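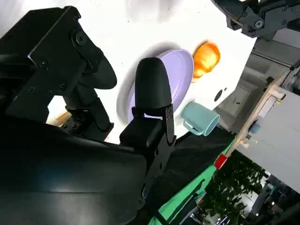

Zadetti says its new payroll system will save staff time. Staff have heard that before

Office supplier Zadetti will move all 694 of its employees to a new payroll and scheduling system called Bronik in July, the company told workers in a memo on Tuesday. The memo promises "fewer errors and faster answers" but does not say how many errors there are now or how long an answer takes.

The last switch, to a product named Tak, was sold in much the same words. It left 20 warehouse workers short on their first paycheck, and two of them waited five weeks for the balance. Tak is being dropped after less than three years.

Nathalie Kramer, who heads operations at Zadetti, said Bronik had been "tested thoroughly" at Braludent, a sister company. Asked for the results, she said they were still being put together. Braludent pays fewer than half as many people, and most of them work fixed hours. Zadetti's warehouse runs on shifts that change weekly.

The company would not give the price of the contract. It did say that training will take one hour per person, will be done online and will be paid.

Workers who want a paper pay stub after the change will have to ask for one in writing. The form is not available yet.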